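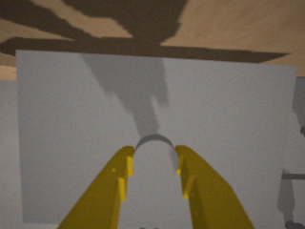

Simulator view from the open day: yellow gripper fingers and the grey cylinder

Erkasix open day, who else went?
Robotics and Automation > Events and Visits

pasov88
Posted December 10, 2018
Went to the Erkasix open day and thought I'd put some notes up for those who couldn't make the drive. Picture at the top is from the simulator station, looking down between the fingers.

They had 2 stations going. One was a real arm loading parts into a fixture behind a guard. The other was a desk with a big monitor where they ran the same sort of pick in simulation. Carmela Aguirre did the talk at the second one and took questions the whole way through, which I appreciated.

The job was picking a cylinder. She said they do 1,000 simulated picks on any change to the finger shape before they machine anything. Parking was fine. Lunch was a sausage in bread.

andreadis_m
I was there in the afternoon. Preferred the real arm, to be blunt. You can make a simulated gripper do whatever you like. Friction is a number somebody types in.

torque_wrench
Same for me. Drove 800 km return and half of it was watching a screen. If the notice says demonstration I expect to see metal move.

pasov88
Metal did move, it was the station by the roller door. Did you get to that one?

torque_wrench
I did, for ten minutes. There was a queue and they rotated us through in groups.

lathe_and_let_lathe
Question about the picture. Are those small bright yellow tabs on the inside of each finger the contact pads? They look stepped out from the rest of the finger.

pasov88
Yes, those are the pads. Carmela said they're modelled as separate parts so they can swap the pad and leave the finger alone. On the real one they're held on with two screws each.

lathe_and_let_lathe
Thanks. We do ours in one piece and bin the whole finger when the face wears. Might have a look at that.

andreadis_m
Separate pads are fine until a screw backs out. We had that on a Talleo line and it took most of a shift to find the screw.

lathe_and_let_lathe
Threadlocker?

andreadis_m
Had threadlocker on it. Wrong grade, as we found out later.

kelpie_controls
On the simulation argument, I think you're being a bit hard on it. For checking reach and clearance it's good value. That shadow coming down the grey panel to the part is the arm's, and if you're planning to put a camera on the wrist you want to know about shadows before you buy lights. We got caught by exactly that and ended up moving a whole lighting bar.

andreadis_m
The shadows in that picture are soft and tidy. Come and see the ones in my shed with the door open at 3 in the afternoon.

kelpie_controls
Fair enough. I'd still sooner start with the tidy ones.

torque_wrench
Did anyone ask what the success rate was on the real arm compared with the simulated one? I meant to and got moved along.

pasov88
Someone in my group did. Carmela said 88 per cent on the real arm the first time they tried the new fingers. She didn't have the current number with her and said to email. I've emailed. Will post it if I hear back.

torque_wrench
Good, ta. That's the bit I wanted.

new_to_plc
Is there another one planned? Only saw this thread after the fact.

pasov88
They said March, at the same site. Put your name down at the front office, they're capping the groups.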